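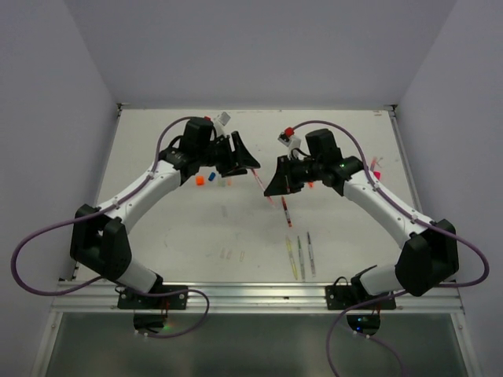
Two-arm sorting cells: questions from staff

Last updated April 24, 2025

The first two-arm cell at the Drillstead building went live in February, on the returns side. These are the questions people have sent in or asked at shift meetings since then. Answers are from Ruth Bloxham (operations) and Struan Farquharson (automation). If yours is missing, send it to either of them.

What work are the cells meant to do?

Small loose items from mixed returns: pens, markers, highlighters and other desk supplies. The arms pick up one item at a time, set like items next to each other and turn them so they face the same way. Boxed goods, paper goods and anything breakable stay on the hand benches.

Is anyone losing their job over this?

No. There are 18 people on the returns team and all of them have a place on the current schedule. Bickerstaff has committed to no layoffs tied to the cells through the end of the contract year. After that we don't have an answer yet, and we won't guess at one here. When someone leaves on their own, the opening may be filled as a cell operator job instead of a bench job.

What does a cell operator do all day?

Loads the table, starts the run, clears finished items and deals with whatever the arms couldn't handle. There is also a short check at the start of each shift: cables clipped and clear of the joints, gripper fingers tight, table wiped down. Most people who have tried it say there is less bending and more watching. Some like that and some don't. You can ask to go back to the bench after your first two weeks.

Do I need a technical background?

No. Training is 20 hours, paid at your normal rate, and it's spread over several shifts. Chiyo Tsuchiya runs it. You will learn to start and stop a run, clear a stuck item, read the fault list and do the shift check. You won't be asked to write code.

Who teaches the arms what to do?

Orkitach supplied the basic setup. The rest comes from people on our own floor, who guide the arms through a task many times over until the system has enough runs to learn from. Fergus Lindsay and Mereana McAlister did most of the first set. Bench experience counts for a lot in this work — they knew which items roll and which ones people always mix up.

Why do the same few pens keep going back on the table?
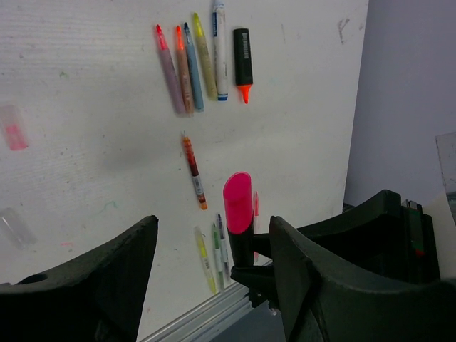 Practice runs use a fixed set so that one week can be compared with the next. Thick and thin barrels are both in it, and so are clear ones, which are harder for the cameras to pick out. Please don't borrow from the set or add to it, even if a marker looks dried out. Tell Struan and he will swap it and make a note.

Is it faster than we are?

Not at the moment. A trained person at the bench is well ahead on mixed items. The cell is steadier over a long shift, and it can keep running through breaks if an operator is on hand.

Will I be measured against it?

No. Bench rates are set the way they were before, and cell numbers are kept on a separate sheet. If a lead quotes cell output to you as a target, report it to Ruth.

Do the cameras record us?

They are aimed at the work area. Hands and sleeves can show up when someone reaches in to load or clear. Recordings are used for training the arms and for looking into faults. They are not used for attendance or discipline, and access is limited to the automation group.

Can I reach in while the arms are moving?

No. Stop the run first, wait until both arms are still, then reach in. This applies to leads and visitors too.

Does operator work pay more?

Yes, once you are signed off. The rate sheet is in the break room and on the Stadasov portal under Pay Grades.

How do I sign up?

Put your name on the list outside Ruth's office or message Chiyo. Day and night shifts have separate lists.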